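## 4. Settling Down, and What the Diaries Say About It

Most writing on the end of one's going-out years comes from the people ending them, and they are not reliable witnesses. They remember more late nights than they had, better bands than they heard, and fewer headaches. The Jodow diaries were meant to get around this. Participants wrote down each evening before the next one could improve it, and we read the entries in order, including the ones about dishwashers.

We coded 2658 entries. Of these, 2258 described an evening spent entirely at home, a figure that surprised the participants far more than it surprised us. When shown their own totals at the July interviews, several asked whether the count was for somebody else.

### 4.1 The missing farewell

We had expected to find a last big night. Popular essays on the subject nearly always have one, usually with a sunrise in it. The diaries have almost none. What they have is a slow run of canceled plans, each with a decent excuse, until the plans stop being made and the excuses are no longer needed. One writer from the Varkent group used the same head cold to get out of three birthdays and a housewarming. She then reported, in the tone of someone reading a gas meter, that she had bought a better lamp.

Couches come up often. We did not code for couches, and now regret it.

### 4.2 Borrowed wildness

A second pattern concerns the fondness of settled adults for the untidy lives of strangers. Entries that mention a famous person behaving badly come mostly from writers whose own week contained nothing worse than a parking ticket. We called this "borrowed wildness" in the coding guide, and the name stuck despite a reviewer's request that it not. The borrowing is cheap. It needs no taxi and is over by ten. In 105 entries the writer moves straight from the celebrity to a chore, often inside one sentence, and seems not to notice the bump.

We do not read this as unhappiness. Writers who borrowed the most also complained the least, although they did sigh in print.

### 4.3 Streets, remembered and otherwise

Asked where their younger selves had spent their time, participants named blocks and corners more readily than bars. The corners were described with great feeling and little detail. Two writers from Rolta argued by margin note over which of them had been thrown out of a building that, according to city records, was knocked down before either moved there. 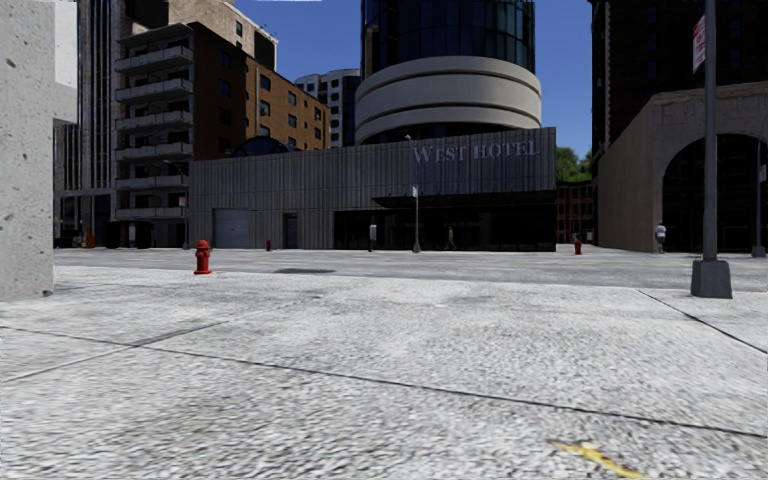
**Figure 3.** Simulated street view: paved plaza with a red fire hydrant, a roadway, and buildings behind.

Shaikh's model of nostalgia would have the feeling fade as the new routine takes hold. Ours did the opposite. Writers grew fonder of the old streets the longer they stayed away, and the fondness dropped sharply after any visit, particularly one involving a line for the restroom. The effect was strongest in writers with small children, who came home early and described the trip as plenty.

Whether boredom is the right word for what came after remains open. Participants used it freely, and up to half of them used it as praise. One defined it as knowing where the scissors are. We have kept her definition in the appendix, next to the coding guide, and have so far failed to write a better one.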